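Bench notebook, Pleltix arm, foam block trials
Thursday, from 2 p.m. 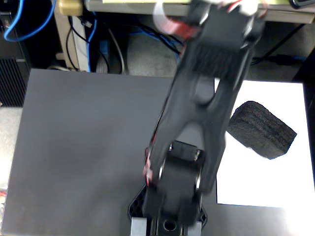 Comment left in the margin of the shared copy by the Homum side, before I had written anything up: a machine that can shift a block on a clear board has not tidied a bench, and we should stop using the word chore for it. They would count it as a chore when the arm can be left alone with a bench at the end of a shift and the bench is usable in the morning. I agree with the test. I do not agree that the block work tells us nothing, so it goes on.

Task today: take the black foam block off the white sheet, put it down on bare board, return. Servo arm, same fixed base position throughout. The sheet stays under the block to give the vision some contrast. Black foam on dark grey board is poor, as noted last time, and the arm being black as well does not help the segmentation.

Run A. Block laid diagonally on the sheet, rounded end towards the arm. 13 attempts, 11 good. Both failures were at the approach. With the block this near the long link the planner wants to fold the arm further than the lower joint likes, and it stops with a load warning. Moving the block out cured it. A person would lean back. The arm has one place to stand.

Run B. Same, block turned 90 degrees between attempts by hand. 5 good, then I stopped. Grip lands on the ridges differently each way round and the foam compresses by an amount I cannot predict. It lets go cleanly but the resting angle is off. Fine for a bin, no use for a rack.

Run C. Sheet removed. Block not found at all on the first try, found on the second with the lamp moved, then lost again when the link shaded it. Abandoned.

Lighting: glare on the near right corner of the board is still being read as sheet by the old threshold. Kravchuk script masks that corner out. Crude, but it held for A and B. Do not move the lamp without redoing the mask.

Where this leaves the chores question. Clearing offcuts of one known material into one bin: close, given contrast and reach. Wiping down: not attempted. Sorting offcuts from good stock: no. The Grollar list has sweeping up on it as well, which needs a different machine.

To do
Re-route the cable at the lower joint with more slack, then repeat A.
Try a pale board in place of the sheet.
Log servo load on every approach, including the good ones.
Ask Homum for a tray of their real offcuts, mixed, unsorted.

Powered down 5.40. Block left in the foam drawer.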